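Sorting Out the Big Bricks

So I finally did it. After months of stepping on toy bricks in the hallway (barefoot, every time, usually before coffee) I sat down in September and tried to get our collection under control. These are the big chunky ones, the kind made for little hands, and we've been collecting them from yard sales ever since we moved to Makbridge. My last haul was a trash bag full for 14 dollars, which I still brag about!

My first plan was sorting by color. It looked gorgeous for one evening and then the kids got up. They don't build by color, they build by whatever is closest, and by breakfast the reds were in with the blues and there was a piece of toast in there too. 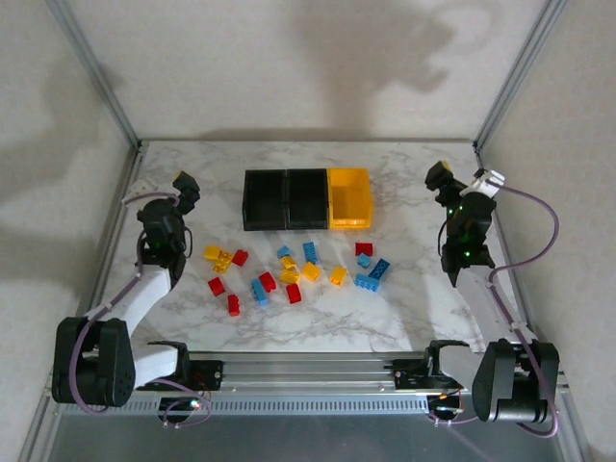 Then I tried going by size, and that one has stuck much better. Small bricks in one bin, long ones in another, and a third for the odd stuff like wheels and windows and that one giraffe. My four-year-old can do it without help, though she does like to argue about what counts as long.

For washing, I use a mesh bag in the tub with warm water and a squirt of dish soap, then spread everything out on towels overnight. I tried the dishwasher once and ended up fishing a brick out from under the spray arm, so never again.

Next up is the puzzle shelf. We have 3 farm puzzles in one box and I'm pretty sure none of them are complete. If you've found a good way to mark the backs of the pieces so you know which puzzle they go to, please leave me a comment, I've been putting this one off since spring.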